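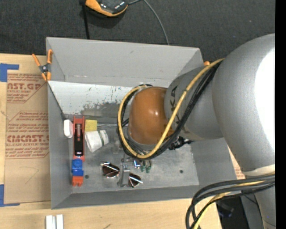 Jeveck

Jeveck is a bin-picking kit for small robot arms, sold by Hämäläinen since September. It is a bundle, not one machine: a gripper, cable set, a grey metal bin with sloped walls, and the software that picks the grasp. Arm not included. Most buyers already have one.

Background

Started as a side project by Onni Keskinen, who wanted a cheap way to test mixed picking on a bench. Eino Räsänen wrote the first grasp planner. Early units went out under the name Damov, and some manuals still say so. Name changed before general sale.

Contents

Standard box holds the gripper, mounting plate, cables, bin and a licence for one arm. The bin can be clamped to any flat table. Spring clamps not supplied. Fingers are swappable, 11 shapes in the catalogue at last look. Spare fingers sold singly.

Price is 764 euros, or 630 without the bin. Schools get the lower price on the full box.

Use

Meant for jumbled odds and ends: paper cups, small blocks, brackets, hand tools. Objects don't need to be modelled first. The user sets the bin floor height, teaches a drop point and presses start. Setup takes 19 minutes acording to the manual, longer if the arm has its cables on the outside, as they have to be tied back by hand and checked at full reach.

Known limits

Shiny things. Round reflective discs throw glare and the planner may see two edges or none. A dull spray helps, so does moving the lamp. Items lying flat against a wall are also hard, the sloped sides were meant to fix this and only partly do. Long tools get gripped off centre and swing. Very light items get pushed about before the fingers close.

Reception

Trade site Ellard reviewed it on 27 Apr 2025. Liked the price and the fingers, less keen on the manual, which it called thin and out of order. Said the planner was slow on the first pick and fine after that. Keskinen replied that a new manual was being writen.

Versions

1.0, first sale. 1.1, better handling of tipped cups, pause button moved. 1.2, second arm on one licence, still in test.

See also

Bin picking
Damov (early units)
Robot end effector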